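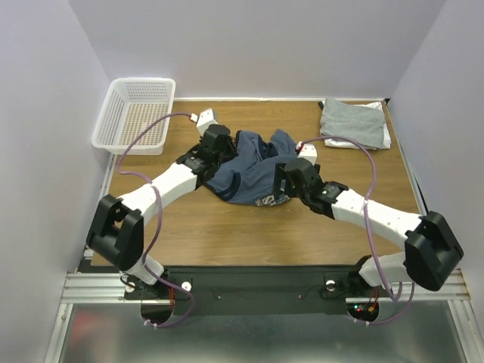
Both arms on the navy shirt, basket at the back left of the table.

Sheena Galbraith has 2 minutes, she says, then stays most of an hour. She looks after the folding cell at Toline. Two arms, one table, lavender walls on three sides.

First job in the morning? "Cables. Always the cables." The purple ones, one per wrist. "They need slack. Too tight and the wrist pulls on the plug, too loose and it snags the basket." She runs a hand down each one to where it goes under the table. Replaced the left one in April. Almost 13 minutes, start to finish, and most of that was fishing it through the hole.

Then the base bolts, then the grippers. Lint is the enemy. "Navy cotton is the worst, it gets in everthing." She uses a soft brush, no compressed air. Unnur Hafstein, who set up the cell with her, liked air. They argued. "She blew fluff straight into a joint. So, brush."

Hafstein, by phone, laughs at that. "Once. I did it once." Her own rule is to re-zero both arms after any work on a wrist, even just a plug. "Sheena skips it when shes busy. Then the grip is off and she calls me."

True? "Sometimes," Galbraith says. Power off before anyone reaches in, though. That one she never skips. Next shift is at 8 and she wants the spare cable labeled before then.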